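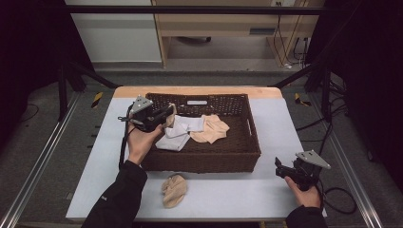
Home | Forum | Scripture and Study | Lectionary | Members | Log in

Reading Ruth aloud in one sitting

Evelien Dierckx
The Fondum congregation has asked its readers to present the whole of the Book of Ruth at the evening service in June, in place of the usual two readings and the sermon. I have been asked to prepare the text. The proposal is that four readers share the chapters, one each, with a short silence between them. I would welcome the views of members who have attempted something similar, in particular on whether the genealogy at the close of chapter four should be read or omitted.

hoekstra_reader
We did this at Hoekstra with 70 people present. The genealogy was read. In my opinion it must be. The book opens in famine and three deaths and closes with the name of David, and a congregation that does not hear the name has been given a different book.

Liesbeth Bakker
I must respectfully disagree with the previous contributor. The women of Bethlehem bless Naomi, the child is laid in her lap, and they name him Obed. Verse 17 already states that he is the father of Jesse, the father of David. The list which follows repeats this in another form, and listeners who do not have the page before them will hear ten names and lose Naomi altogether. Our congregation ends at verse 17 and has received no complaint.

hoekstra_reader
The list begins with Perez, whom the elders have just named in their blessing at the gate. It answers that blessing. I do not regard it as repetition.

Liesbeth Bakker
That is a fair point with regard to Perez. It remains a matter of what can be taken in by ear.

cekel_org
A practical matter. Please consider the division of voices before the ending. One reader for each chapter gives the same voice to Naomi, Ruth and Boaz, and the book is very largely conversation. At Cekel we appointed a narrator and assigned the speeches. "Do not call me Naomi, call me Mara" is heard quite differently when it comes from an older woman standing apart from the lectern.

Evelien Dierckx
Thank you. The readers' group had considered assigned voices and was concerned that the service would become a play. May I ask how long the reading took?

cekel_org
Under 30 minutes, with hymn 393 sung between chapters two and three. No one wore costume and no one moved about, apart from Naomi. I do not believe it was taken for a play.

ullska_parish
Ullska would advise against a hymn in the middle. Chapter two ends with Ruth gleaning until the harvests are finished, and chapter three begins with Naomi's plan. The silence already proposed is sufficient. We would also ask that the threshing floor be read plainly. Our reader lowered his voice for it and the effect was unfortunate.

Liesbeth Bakker
I support Ullska on both points.

Evelien Dierckx
I am grateful for these replies. I shall recommend a narrator with three further voices, no hymn within the reading, and silence after each chapter. On the genealogy I remain undecided. I am inclined to have it read by the narrator alone, slowly, and will put both endings to the readers at our next rehearsal.

hoekstra_reader
Please let us know which they prefer. If it is read, allow the narrator time with Amminadab and Nahshon beforehand.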